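Tedgate Community Forum
Facilities and Shared Spaces > Hot desks and meeting tables

Topic: Draft guideline on shared table surfaces — feedback sought

Tedgate_Admin
Members are invited to comment on the draft guideline for shared tables before it goes to the operations meeting in August. The draft proposes that white boards be laid over the timber tables in the two larger rooms, that personal chargers be removed at the end of each booking, and that table bookings be limited to four hours. The present limit is five. Comments close at noon on Friday.

V_Coman
Thank you for the opportunity to respond. I support the first proposal without reservation. The timber tops mark easily and refinishing is costly. The centre paid $276 to have a single top sanded and oiled last year, and it was marked again within the month. A removable board can be wiped down, turned over or replaced.

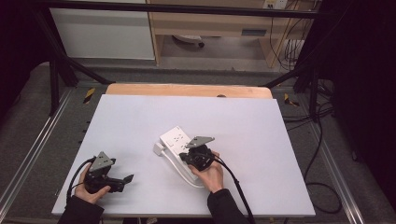
White board laid over the timber top.

I would ask only that the boards be cut to suit each table. A board smaller than the table leaves the timber exposed at the corners, and members will naturally set their cups there.

Vasilică Coman

srithong_studio
With respect to the previous poster, I do not agree. The timber tables were one of the reasons our practice took a membership here. A white surface under ceiling lights is tiring to work at for a full day, and every shadow falls across the page one is reading. I raised the matter when the boards were first trialled and did not receive a reply.
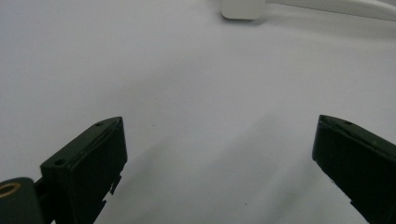
I would accept the boards in the larger of the two rooms, where members cut and glue, provided the smaller room is left as it is. The guideline should also state who is responsible for cleaning them. At present the answer appears to be whoever arrives first in the morning.

Tedgate_Admin
The earlier comment from srithong_studio was received and should have been acknowledged. Cleaning falls to the member whose booking is ending. The wording of clause 2 will be amended to say so plainly.

rokico_accounts
Our organisation has no firm view on the colour of the tables. We do object to the reduction in booking time. Four hours does not cover a morning of client interviews once setting up is included, and the draft offers no figures to show that longer bookings have kept other members out. Could the administrators publish the booking records for the past quarter?

V_Coman
I would second that request. I had assumed the change was a response to complaints, but the draft does not say so.

atis_print
On the matter of chargers, we consider the draft too lenient. "End of each booking" should read "whenever the table is unattended". Adapters and leads take up the corners of the table, and the next member is left to decide whether they may be moved. A shelf near the door, no more than 70 cm wide, would be sufficient to hold anything left behind.

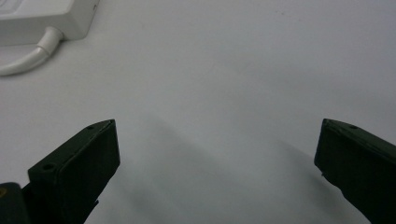 Summary of amendments to date

Tedgate_Admin
Clause 1: boards to be cut to the full size of each table. The smaller room is deferred for further comment.
Clause 2: cleaning to be completed by the outgoing member.
Clause 3: wording on unattended chargers under review. A quote for a shelf has been requested.
Clause 4: booking records to be posted in this topic before comments close.

srithong_studio
Deferred is not the same as withdrawn. I would be grateful if my objection to boards in the smaller room could be recorded in full.

Tedgate_Admin
It has been recorded, and will be attached to the meeting papers.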